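Hi Randi,

Sorry this is landing right at the end of the month, but I wanted the January loan numbers in before I wrote to you, and they came in better than I'd guessed!

So, the Undum tool library. We signed up 83 new members since the last report, which brings us to 1,679 on the books (I had to order more cards from Eklund, and they got the green wrong again, but people seem to like it). Tile saws and carpet cleaners are still the big ones. The pressure washers have hardly left the shelf, no surprise in this weather, so I used the lull to send two of them out for new hoses.

Your grant money has mostly gone where we said it would. The shelving is up in the back room, the heater works, and we bought 156 items off the wish list. The one thing I haven't spent is the delivery van line. Curnau quoted us a lease that was way over what we'd budgeted, and I'd like to wait for a second quote from Wunetora before I commit. Is it OK with you if that carries into spring? I can put it in a proper letter if your office needs one.

Evening classes started up again too. Basic plumbing filled in nearly 9 hours, and I've already got a waiting list for the next round. Drywall is slower. I think the start time is too early for folks with kids, so we're moving it back half an hour.

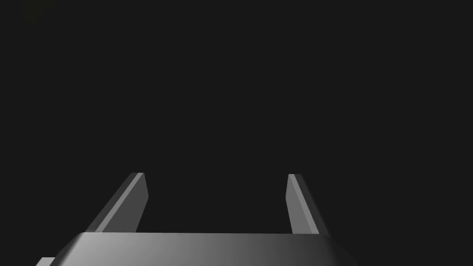 Gray gripper against a dark background, computer rendering.

Still on my plate: late returns (better, but I'm still making phone calls every night), the insurance renewal, and finding somebody who can sharpen chainsaws. If you know anyone, send them my way!

I'll have the receipts scanned and over to you next week.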